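So the arm finally has wrist vision! I've been putting this off since December, mostly because it meant pulling the cable through the forearm again, and the last time I did that I lost a whole evening and one of the tiny set screws (still missing, probably in the rug).

Annick Simard at the Rinmont workshop let me use the good bench and the good crimper, and with both of those it went way faster. I printed the camera bracket twice. The first one sat too low and all I got was fingertips. The second is 20 mm higher with a bit of a tilt, and now I can see both fingers and a decent patch of table past them.

Software was the usual mess. I had the exposure set to 700 and everything pale just blew out, so I knocked it down and turned off auto white balance – much better. The finger offsets are still in a text file I edit by hand. I know, Triin, I know.

For the next round of testing I wanted things that are annoying to pick up: skinny, shiny, see-through. Ikhsan lent me a bunch of old chemistry stuff and it's perfect for that.

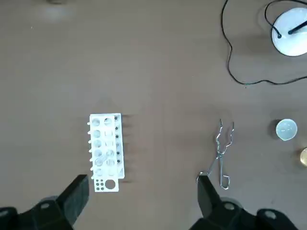 *Wrist view: tube rack, tongs and the little crucible. The glass tube is lying across the rack.*

Tongs first, I think. Clear glass scares me a little, so I'm ordering softer fingertip pads before I try closing on that tube. If you've found a rubber that grips glass without leaving gunk on it, please tell me in the comments!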